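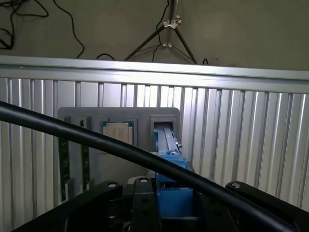
Slide 4: wrist camera, fingers at the tray slot

Leave this one up for a bit. Point to the gray tray first, then the blue fingers. The two green strips are on the left and the processor is in its socket in the middle. The fingers are at the slot to the right of it.

This is the Plodeo build, from the shared workshop in Mendville. The fingers are printed, with ridged inserts for grip. First set was printed solid and slipped on everything. We are on version 8 now.

Mention the cable. It runs across the camera's view, and at some arm angles it covers the slot. Rerouting it took 3 evenings and it still needs a clip. Ask if anyone has a better idea.

Numbers, if people want them: 60 tries at placing a strip, 54 good. Most of the misses were tilt. The fingers let go a little early and the strip leaned on the edge of the slot.

The Medrano code does the arm moves. Our part is the grip timing, one short script. Don't open it here, the text is too small for the back row.

Next slide is the parts list. Skip it if we are past 7:40 and go to the Prenville test.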